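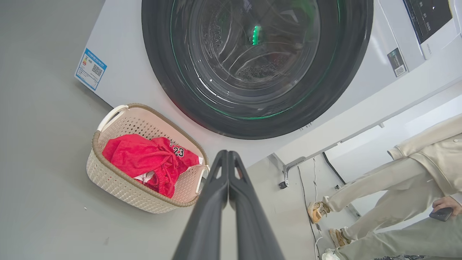

About Zondlow

Zondlow makes solid shampoo bars, conditioners and scalp oils at a plant in Plamthorpe. The company was set up in 2000 by Magdy Fahmy and Jenő Orbán, first as a contract filler for other hair care labels. Our own line followed two years later.

Production
Bars are pressed in batches of 354 and cured on racks before wrapping. Each batch is checked for pH, weight and hardness, and one bar is kept as a reference sample. Oils are filled on a separate line - no shared pumps or hoses. The current list runs to nearly 130 products, counting sizes and scents separately.

People
Hakim Ginting heads formulation. Kane Quinlan runs the plant and handles batch records. Trade orders and private label requests go to Rasmus Liepiņa.

Ingredients
Full ingredient lists are printed on every carton. Fragrance-free versions carry an F after the product code. Safety data sheets are sent on request - please quote the batch number.

Page last updated Feb 6, 2024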